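案件:衣装の赤が白いファーに移る/「ピンク化」の件
管理先:Leltside 貸衣装部 洗濯室
状態:対応済み(経過観察)
記入者:洗濯室当番
登録日:15/01/2023

現象

サンタ風の衣装を洗うと、白いファーの縁がうっすら桃色になる。全部ではない。袖口がひどく、裾はまし、襟はその日の気分による。返却してきたお客様からの苦情はなし。次に借りるお客様からは「かわいい色ですね」と言われたが、これを解決とみなしてよいかで部内の意見が割れたため、チケットを切ることにした。

なお、十二月の繁忙期にこの現象を報告すると「今それ言う?」という顔をされるので、落ち着いた今になって書いている。

環境

洗濯機は縦型の古いほう。新しいほうは毛布専用という張り紙があり、誰が貼ったかわからないが全員が従っている。
洗剤は Akl の中性。柔軟剤はなし。
乾燥は室内干し。乾燥機は使わない。以前ファーを乾燥機にかけて、濡れた猫が風に吹かれたような毛並みになった件は旧チケット参照(旧チケットは見つからない)。
衣装は赤の本体に白いファーの縁がついたもの。メーカー表示は洗いすぎて読めない。読めないので、洗い方は毎回話し合いで決まる。

再現手順

1. 衣装を一着、洗濯ネットに入れる。
2. ぬるま湯、弱流、通常時間。
3. 終了ブザーが鳴る。
4. お茶を飲みに行く。
5. 戻る。袖口が桃色。

切り分け その一 洗剤を疑う

最初に疑われたのは洗剤である。うちでは何か起きるとまず洗剤が疑われる。Akl をやめて、棚の奥にあった Nakix のおしゃれ着用に変えた。結果、袖口は桃色。香りだけが華やかになった。Nakix には悪いことをした。

切り分け その二 水温を疑う

表を見ると、いつも40度で洗っていた。衣類の札が読めないのになぜ40度なのかと聞いてまわったところ、「洗濯機の電源を入れると最初にそこが光っているから」という回答を得た。技術的な根拠としてはこれ以上ないほど弱いが、全員がうなずいていた。

水に切り替えた。桃色はかなり薄くなった。ここでチケットを閉じようとしたところ、翌週の一着がまたしっかり桃色になって戻ってきたので、開け直した。閉じたり開けたりするたびに通知が全員に飛ぶらしく、二通目からは返事がない。

切り分け その三 放置時間を疑う

再現手順の4、すなわちお茶である。書いた本人としては疑いたくない項目だったが、ほかに疑うものがなくなってきた。

脱水後すぐに出した場合と、お茶をはさんだ場合を比べた。条件をそろえるため、お茶の銘柄は固定した。すぐに出したほうは白いまま。お茶をはさんだほうは、ファーが赤い布に押しつけられていた部分だけ、くっきり桃色。袖口がひどい理由もこれで説明がつく。袖は畳むと必ず本体の内側に入り、濡れた赤に抱きしめられたままじっとしているからである。

つまり洗濯機の中ではなく、止まったあとに移っている。洗剤は二種類とも無実だった。

切り分け その四 かごを疑う

それでもまだ時々出る。お茶を我慢しても出る。我慢した側としては納得がいかない。

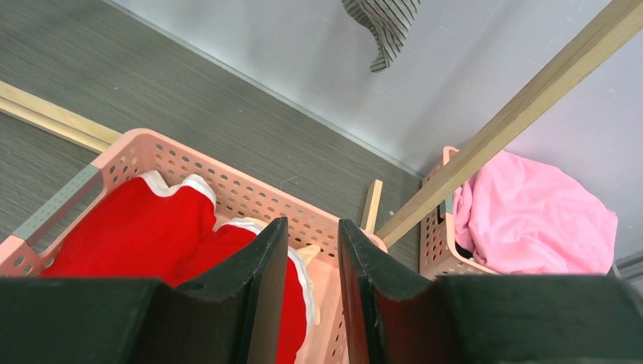

かごの運用については、これまで誰も決めたことがなかった。洗う前のもの、洗ったもの、判断に迷うものが、空いているかごに来た順に入る。先着順である。穴あきだから風が通る、だから多少置いても大丈夫、というのが長年の通説だったが、ピンクのかごの側面に並んでいる穴は小さな丸い穴で、赤い衣装をふわふわの袖口ごといっぱいに詰めてしまえば、真ん中まで風が届くとはとても思えない。白い縁は赤い布とぴったり隣り合わせになる。洗い上がりをこの詰め方で置けば、条件としては洗濯槽の中で放置するのと変わらない。お茶をやめた意味がない。

さらに困るのは、かごそのものがピンクだということだ。薄い桃色になったファーをピンクのかごの中で見ても、かごの色が映っているのか染まっているのか判別できない。検品で見逃していた分の多くはこれではないかと思う。隣のかごに薄いピンクの布など入っていた日には、何が元からピンクで何が事故でピンクなのか、もう本人に聞くしかない。

一度、事故品だと思って漂白に回しかけた布が、生まれつき薄いピンクだったことがある。すんでのところで止めた。布に罪はなかった。

検証

白いタオルを切って小片にし、濡らした衣装にはさんで放置した。

すぐ外したもの:変化なし。
お茶一杯ぶん:ほんのり。
昼休みぶん:言い逃れのできない桃色。
ひと晩:もはや別商品。

小片は台紙に貼って洗濯室の壁に掲示した。来客に「きれいな色見本ですね」と褒められたので、見出しをつけた。見出しは「昼休み」である。

対処

一、衣装は水で洗う。電源を入れて最初に光っているところを信じない。
二、ブザーが鳴ったら出す。お茶はそのあとにする。
三、洗い上がりはかごに入れず、そのまま物干しへ。どうしてもかごを使うなら、乾いた白い布を赤と白の間にはさみ、袖は外に出す。
四、検品は窓ぎわの白い台で行う。ピンクのかごの中では行わない。
五、かごは洗う前のものに限る。「判断に迷うもの」は判断してから置く。

すでに染まった分について

袖口だけを酸素系漂白剤の薄い液に浸け、赤い部分はラップで巻いて上に逃がした。二人がかりで、片方が袖を持ち、片方が時計を見る。作業中の姿は、衣装の脈をとっているようだったと通りがかりの者に言われた。

軽いものはほぼ白に戻った。「昼休み」級は戻りきらず、光の加減で桃色に見える。これについては貸出台帳の備考に「やさしい白」と記載したが、差し戻されたので「淡桃色」に直した。

追加対応 かごの買い替え

白いかごを申請した。総務からは、現行のかごは穴も底も抜けておらず、買い替えの理由として「色が紛らわしい」は前例がないとの回答。前例がないのはその通りだと思う。ひとつ1000円の品なので、次の消耗品発注に混ぜてもらえないか相談中。Ilten の倉庫に白いかごが余っているという噂もあるが、噂の出どころをたどると、毎回この部屋に戻ってくる。

それまでの間、今のかごの持ち手に「洗う前」と書いた布テープを貼って運用する。テープは貼ったそばからはがれてくるので、別件として登録した。

経過

対処後に洗った分では、ファーの桃色は出ていない。ただし繁忙期を越えていないので、人が走り回り、かごが足りず、お茶が冷めるあの時期に同じことが守れるかは未確認。11月になったら再度このチケットを開け、当番全員に読んでもらう。

関連:布テープがはがれる件(未対応)
関連:毛布専用の張り紙を貼った者を探す件(長期)
関連:ファーの毛並みの件(旧チケット捜索中)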